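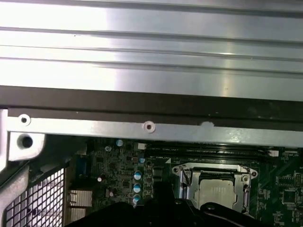 Before a desktop computer is donated or sent for recycling, its owner is responsible for removing personal files. The Remholm Community Reuse Program accepts equipment from households and small offices, and each donor is asked to complete the steps on this page first. Bare sheet metal inside a chassis, such as the silver panel shown, may have sharp edges, and donors who choose to open the case should wear light gloves.

Step 1. Copy the files you wish to keep to an external drive. Most households need less than 800 GB. Open several of the copied files to confirm that they can be read.

Step 2. Sign out of all accounts, including email and any paid software. Write down license keys. 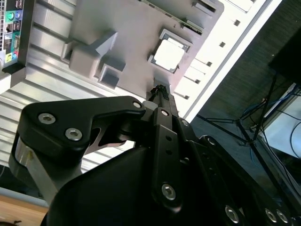 Unex wrote to us that signing out on the computer did not release its paid licenses, and that each had to be canceled on the seller's website as well. Donors should allow 2 business days for such a change to take effect.

Step 3. Run the full erase option in the system settings. The quick option leaves files that can be recovered. A full erase may take several hours.

Step 4. Shut down the computer, unplug it and label it with your donor number. Towers weighing over 50 pounds must be delivered to the Zindton entrance.
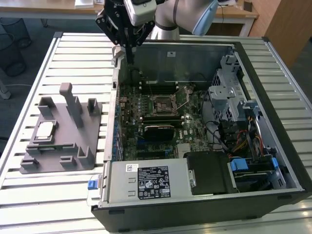 Open desktop tower with the side panel removed and the CPU socket empty.

Incomplete computers are accepted. List any missing parts on the donor form.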